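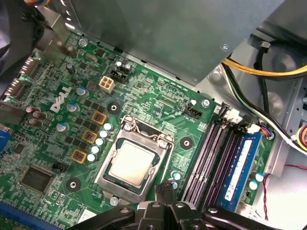

Carte mère Dell, support du processeur ouvert.

De : Nathalie Lambrechts
À : liste atelier-materiel
Date : 29 septembre 2019
Objet : Re: Pâte thermique, périodicité de remplacement

Liesbeth Postma a écrit :
> Le contrat Meijer prévoit un remplacement de la pâte tous les 3 ans.
> Sur le site de Plirdale, plusieurs postes montent à 100 °C en charge
> alors que l'échéance n'est pas atteinte. Faut-il avancer tout le lot ?

Non, pas tout le lot. L'âge de la pâte est un mauvais critère à lui seul. Je propose de trier d'abord sur les relevés.

Procédure : dépoussiérage du radiateur et de la grille avant, contrôle du régime du ventilateur, puis charge à 100 % sur tous les cœurs jusqu'à stabilisation. Noter la température ambiante avec le relevé, faute de quoi les valeurs ne sont pas comparables d'un local à l'autre. Si le poste bride encore sa fréquence après nettoyage, on dépose le radiateur et on refait l'interface.

Pour la dépose, faire tourner la machine quelques minutes avant l'arrêt, débrancher, puis pivoter légèrement le radiateur sans tirer. Nettoyage à l'alcool isopropylique, chiffon non pelucheux. Un point central suffit. Serrage en croix, par passes successives.

Le tube Skinex entamé est à jeter, l'huile s'est séparée. La commande chez Jurley porte la référence interne 103 et doit arriver en novembre.

Liesbeth, peux-tu joindre les relevés de Plirdale au format CSV, avec la version du BIOS de chaque poste ?

N. Lambrechts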